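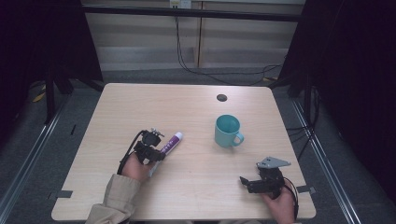

Pinças de mão sobre a mesa de ensaio, com uma caneca e um bastão de cola.

Contra o braço completo na oficina de bairro
Opinião, por Gil-soo Moon

Quem monta um manipulador em casa começa quase sempre pelo braço. Considero a ordem errada. Na oficina partilhada de Clerndale gastámos o inverno a corrigir folgas em seis juntas e chegámos a maio sem uma única preensão repetível. O orçamento ia em 2.092 euros e a ponta da cadeia, a única parte que toca no objeto, continuava por desenhar.

A pinça segura na mão resolve o problema pelo lado barato. O punho humano fornece os graus de liberdade; o construtor fica com a geometria dos dedos, o curso e o binário do servo. Um erro de dois milímetros na abertura percebe-se à primeira tentativa. Num braço, o mesmo erro confunde-se com a flexão dos elos e com a calibração.

Aiguo Kang discorda. Argumenta que a mão compensa tudo e que uma pinça aprovada assim pode falhar quando montada num punho rígido. Tem razão quanto ao risco. A compensação, porém, mede-se: registámos 38 ensaios por geometria de dedo e rejeitámos as que exigiam correção do punho depois do contacto.

A escolha dos objetos também conta. Um cilindro fino deitado e uma caneca com asa pedem aproximações diferentes, e convém ter os dois na mesa desde o início. Cubos impressos dizem pouco.

Os cabos merecem mais atenção do que recebem. Um laço demasiado curto puxa o punho e falseia a leitura de força. O braço pode esperar pela segunda versão dos dedos.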